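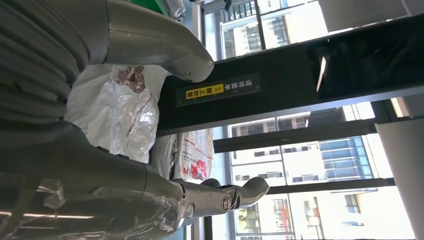 Most complaints about soft packs begin with the seal and end with the fold, according to Svitlana Boiko, and her advice to visitors was to look at the corners before reading the label. We had barely signed in at Sarimov when she said it, and it set the order of the visit.

Visit to the Sarimov packing works, Trellthorpe, 23 Jul 2021

The open day covered goods-in, the film store, the filling hall and the room where finished packs are handled and checked. Groups were limited to five. Ours was taken round by Tullio Zanetti, with Boiko joining for the first part and again at the end.

Film store
Film arrives on reels from Flarance and is kept flat on racking, cores horizontal. Each reel carries a delivery label and a second label added on site. Reels rest for three days before use so that they reach the temperature of the hall. Zanetti put most of last winter's tracking faults down to reels being opened on the day of delivery. The store was tidy, though the aisle between the racks is narrow and two people with a trolley cannot pass.

Filling hall
Only the short line was running. It was on the Yoo contract, a dry mix in a pillow pack with one long seam and two end seals. The batch sheet gave 2765 packs, with 236 set aside at the previous changeover. I asked whether the second figure was normal. It is high. The changeover had included a new reel and a new print design, and everything produced before the print mark settled was pulled out. The contents are recovered where the customer allows it and the film goes to waste.

Noise was moderate. Ear protection was issued and worn.

Handling and checking
White film with red printing is a fair test of handling. Creases in a glossy white face throw bright highlights, and small dark print becomes hard to read once the surface has buckled. A pack can be perfectly sound and still look poor on a shelf. Clear overwrap has its own problem: it bunches into shiny folds wherever there is slack.

The works separates marks into two groups. A fold that runs across the face is recorded as cosmetic. A fold that enters an end seal is a reject, whatever the pack looks like otherwise. Zanetti pressed several samples under a sheet of acrylic to show the difference - a channel through the seal gives a thin line of bubbles when the pack is held under water. He found one on the second attempt.

Boiko's remark about corners made more sense at this point. The corner is where the long seam, the end seal and any trapped crease can meet, and the film there is thickest and least evenly heated. She would like the end seal made wider. The customer would like the pack kept the same length.

Points to follow up
Resting time for reels: ask Flarance for its written recommendation.
Changeover waste: request the June sheets for comparison.
Seal width: Zanetti to send the trial results when the wider jaws have been fitted.
Our own outer cartons: check the fill height. Sarimov leaves less headspace than we do, and its packs shift less in transit.

Tea was served in the training room, and the return coach left from the lower gate.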